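Search this site Search

Speaker notes: Child care referral offices and how to keep their names straight
Monday, June 16, 2025

Start without slides. Say who the talk is for: front desk staff, new phone counselors, anyone who writes the newsletter. Talk is in two halves with a break for questions between them.

Opening point. Most parents who call us have already called someone else. They were given a set of initials and they wrote it down wrong. The first minute of the call goes to working out which office they mean. Ask the room for the last one they heard. Take two or three, then move on.

What a referral office does. Keep it short, they know this. It keeps a list of licensed homes and centers, helps a parent search it, and trains providers. It does not run the centers. It does not set the fees. Callers mix these up all the time, so say it again on the phone even if it feels obvious.

Resource and referral. People shorten it to R&R, or CCR&R, or CCRR. All three are in use. Pick one for your office and put it in the style sheet. I use CCR&R in print and say the whole thing out loud.
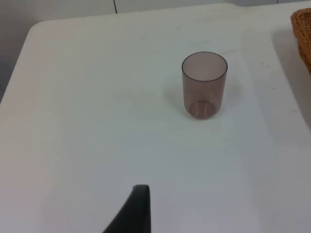 White tabletop with a rounded corner.

Next part is writing the name. Rule we settled on at Kadura: full name first, initials in parentheses right after, initials alone from then on. If the name appears only once in a handout, leave the initials out. A parent reading a one-page sheet should not have to learn an acronym to use it.

Read the before and after from the Kadura intake letter. The old version had 10 sets of initials on the first page. The new one has 2, and both are spelled out. Give people time to read it. Don't read the whole letter aloud.

Plurals and the word "the." Agencies, not agency's. Most offices take "the" before the full name and drop it before the initials if you say them as a word. Someone will argue about this. Let them, then move on.

Questions, first half. If there are none, ask how they handle a caller who has the wrong state.

Second half: the directory. Rosteo is the listing we keep at the desk. It has 200 offices and programs in it, sorted by full name with the initials in a second column. Sorting by initials was tried in November and was harder to use, mainly when two programs share the same letters. Show how to search by county instead.

Things to check before reading a listing to a parent:
- the date the entry was last changed
- whether the phone number is for parents or for providers
- hours, including lunch
- languages spoken on the line

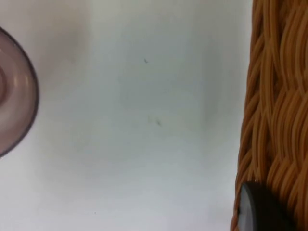 Woven basket and pink-tinted glass on a white surface.

Drusska and Cocco. Both come up in calls from the eastern counties. Drusska is the training program for home providers. Cocco is the drop-in playgroup. Neither name stands for anything, so do not put them in all capitals. I have seen both done that way in our own newsletter. Parents looking for a full-time place should not be sent to either one. Give them the county search first.

Old names. Offices merge and the old initials stay on magnets and brochures for years. Keep the old name in the directory with a "see" line pointing to the new one. Do not delete it.

Handout: 500 copies printed, stacked by the door. Front is the list of common initials, back is blank for local ones. Ask people to write theirs in and send us a copy.

If time is short, skip plurals and go straight to Rosteo. Last questions, then collect the sign-in sheet before people leave.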